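How a Processor Fits into a Computer

A processor is the chip that carries out a computer's instructions. It adds numbers, compares them and moves them from place to place. It sits on the motherboard, the large flat board that joins the parts of a computer together.

The processor is not glued or screwed down. It goes into a square holder called a socket. The socket has a grid of tiny metal contacts, and electricity passes through them between the board and the chip.
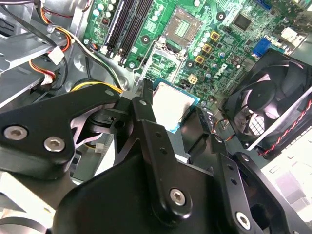
Avwood

The bright silver lid on the processor is called a heat spreader. It carries heat away from the chip inside. In a finished computer, a cooler is pressed against this lid, with a thin layer of paste between the two.

Beside the socket are three long black slots. These hold memory, where the computer keeps the things it is working on. Memory is cleared when the power goes off.

A fan moves air through the metal case. Its curved blades push warm air along so that cooler air can take its place.

Fitting a processor is done in this order:

The power is switched off and the plug is taken out.
The lever is released and the metal frame is swung open.
The marks on the chip are lined up with those on the socket.
The chip is lowered straight down, without pushing.
The frame is closed and the lever is locked.

A chip fits only one way round. The contacts bend easily and must not be touched. Ask an adult before opening any computer.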